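Durness Open Day Recordings: README

Version 2. Last changed 18 June 2026.

Contents

1. What this is
2. How the open day ran
3. Folder layout
4. Episode notes
5. Known problems
6. License and contact

1. What this is

A set of recordings made during the April open day at the Durness site. Visitors could watch people pick up, move and put down household cloths with hand-held grippers, and could try the grippers themselves. The recordings are meant for people who train or test manipulation policies and want data from a furnished room with other people in it.

The set has 1622 episodes. An episode starts when the operator raises the grippers and ends when the operator calls it done. Some are very short. We kept those.

The hardware is the Tirko hand-held gripper pair. Recording and syncing were done with Wamurex. There is no robot arm in any episode. Everything was done by people holding the grippers.

2. How the open day ran

Doors opened in the morning and visitors came in small groups. Each group got a short talk, then a demonstration by one of our own operators, then time to try it. The talk was cut down after the first group, who mostly wanted to hold the grippers.

The demonstration used soft goods only. Cloth is hard to grasp the same way twice, and a visitor can see right away whether a grasp held. Operators worked at the sofa first. They wore a head camera and held a gripper in each hand, with a marker cube on each gripper for tracking.

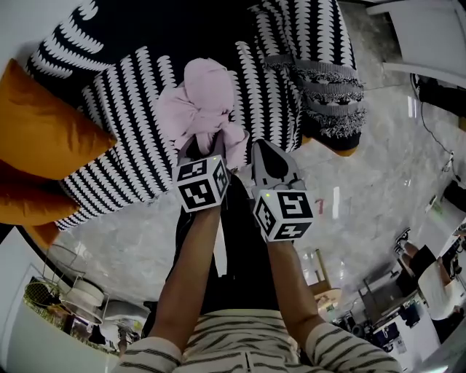

Groups asked the same things most of the time: how heavy the grippers are, how long an operator can keep going, and whether a robot will copy the motion exactly. The first two are easy to answer by handing one over. For the third, we explained that the gripper path is what gets learned from, and that the robot has its own arms and its own limits — so the path often has to be adjusted or thrown out.

Visitors who took part signed a form before they picked anything up. Visitors who only watched were told where the cameras were and could ask to be left out. Episodes with anyone who asked were deleted the same evening.

3. Folder layout

episodes/ has one folder per episode, numbered in the order they were recorded.
Each episode folder holds:
- head/ for the head camera video
- left/ and right/ for the gripper camera videos
- pose.csv for tracked gripper positions
- width.csv for jaw opening over time
- note.txt for anything the operator wanted to add

meta/ has the task list, the calibration files and the split files. The test split is 40 episodes, all from our own operators. Do not train on them if you plan to compare results with ours.

Numbers are not reused. If a number is missing, that episode was deleted.

4. Episode notes

There are 4 tasks in the task list: lift, fold, move and drop. Lift is the largest. Fold is the smallest, and visitors found it frustrating, so most of the fold episodes come from staff.

The jaw width is in millimeters. Zero means fully closed with nothing between the fingers. A thick cloth will keep the reading above zero even with a firm grasp, so please don't use zero as your test for a closed gripper.

The gripper cameras have a very wide view. Straight walls and ceilings look curved in the raw video, and the gripper body takes up a good part of the picture. We did not crop or flatten anything. Calibration for each camera is in meta/calib, and the Chu loader applies it if you pass the undistort option.

These cameras also pick up much more of the room than the operator is looking at, including other people holding grippers. Check for this if you filter by person.

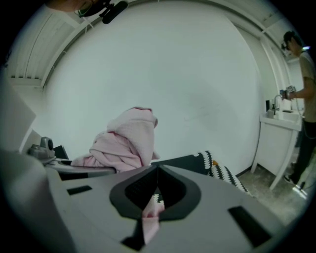

5. Known problems

- Tracking drops out when an arm blocks the marker cube. The gap is left blank in pose.csv. We did not fill it in.
- Bright reflections from the floor wash out parts of some head videos.
- The audio was removed from every file. It was mostly talk between visitors.
- Some note.txt files are empty.
- Left and right were swapped in a few visitor episodes in version 1. This is fixed in version 2. If you have the old copy, replace the whole meta folder as well as the episodes.

6. License and contact

Free for research and teaching. Ask first for anything commercial. Please don't try to identify visitors, and don't post stills that show a visitor's face.

Dalal Yammine looks after the set. Send corrections to her with the episode number and the time in the video. Removal requests go to her too, and are handled before anything else.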